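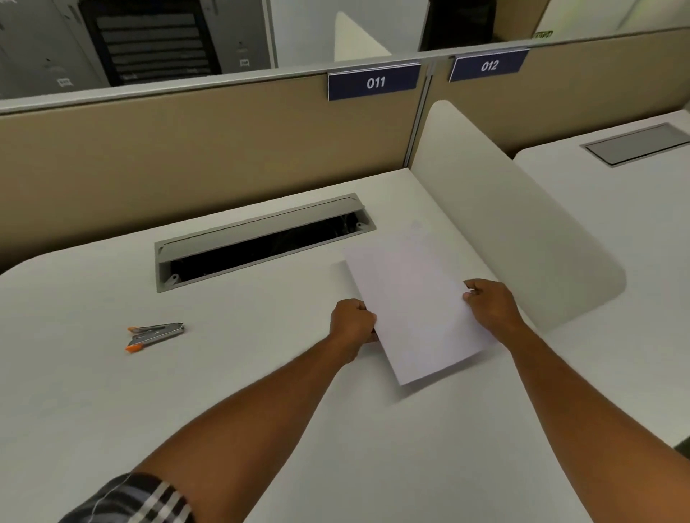
Page 3 of 6

Ticket 571: paper-handling episodes failing the segment check
Opened by: Azadeh Naseri
Assigned to: Sem Meijer
Project: Draltemness, desk tasks
Status: waiting on a re-run

Continuing from the previous page, where I'd just found out that the rejects weren't a storage problem after all (sorry again for blaming the upload box, Sem!).

So I sat down with the whole rejected batch and went through it one episode at a time. There are 17 of them, all from the paper tasks, and all the single-sheet ones have the same thing wrong. The segmenter is supposed to mark a start when the hands first touch the sheet and an end when they let go. What it does is mark an end halfway through, the moment the sheet gets tilted, and then it starts a brand new segment a second later as if a different piece of paper had turned up. You end up with two half episodes and neither one is any good for training.

My first guess was white paper on a white desk. I still think that's part of it, because when the sheet is held at an angle over the desktop the only thing separating the two is a faint shadow, and I can barely find the edge myself on the small preview. I turned the edge threshold down in Barroso and ran the batch again. Better on some, worse on others — it began picking up the edge of the cable grommet as if that were paper. Put it back to the default.

Second guess was my sleeve, since the hand tracker has been grumpy about patterned cloth before. I pulled a few episodes with plain sleeves and they split in the same place, so that's off the list.

Reply from Sem Meijer:
Can you look at the stack episodes too? If it's only the color, those should break in the same way. Also please check which label set is loaded. Midberg had an old one sitting in the shared folder and I never cleaned it up.

Back to me. Good call on the stacks! They do fail, but differently. The segmenter holds on to the stack fine while it's flat, then as soon as the sheets are bent and start to fan it calls the whole thing "multiple objects" and drops the episode. The desktop is the same white, so color alone can't explain it.

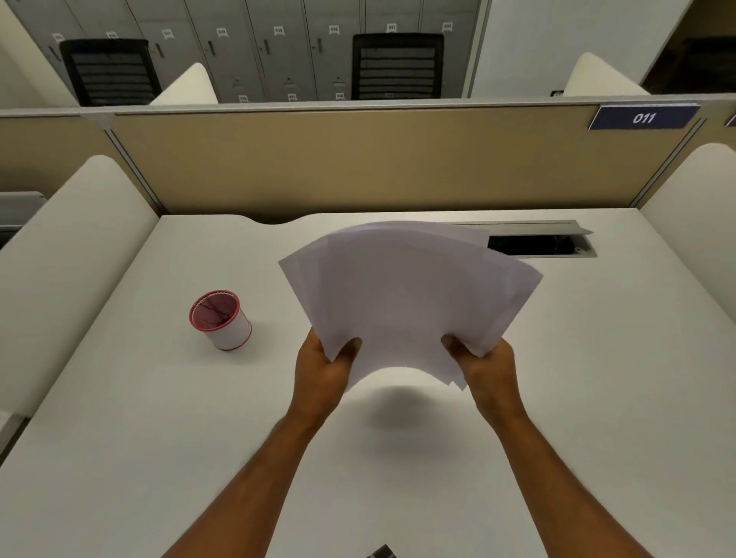

Fanning a stack at desk 011, both hands on the lower corners.

And yes, Sem, the old label set was loaded. It has "sheet" and "stack" in it and nothing for a stack that's changing shape, so anything splayed gets treated as loose pages. I've switched to the current one, which has "stack, bent" and "stack, fanned" as states of the same object. I ran three of the stack rejects through it and all three came out as one clean segment, start to finish. Very happy about that.

The single sheets are still splitting. I have a feeling the tilt is hitting the minimum visible area rule (the one Fivalier set up for boxes, where it makes sense). A sheet seen close to edge-on is hardly any pixels at all, and the rule decides it's gone. I'd like to loosen that for paper only and leave the boxes alone.

What I'm asking for:

Sem, could you give me write access to the area rule, or change it yourself if that's quicker? Then I'll re-run the single sheets and post the numbers here.

Please delete the old label set from the shared folder, or at least rename it to something scary.

Until this is sorted, anyone recording paper tasks should carry on as normal. The raw recordings are fine and they're all kept, it's only the cutting that's off, so there's no need to slow down or hold the paper in some special way. I'd much prefer we didn't, because then the model learns how people move when they're being careful for a segmenter, and that's a whole other ticket.

Last update: Jun 24, 2025, access request sent to Sem, single-sheet re-run pending.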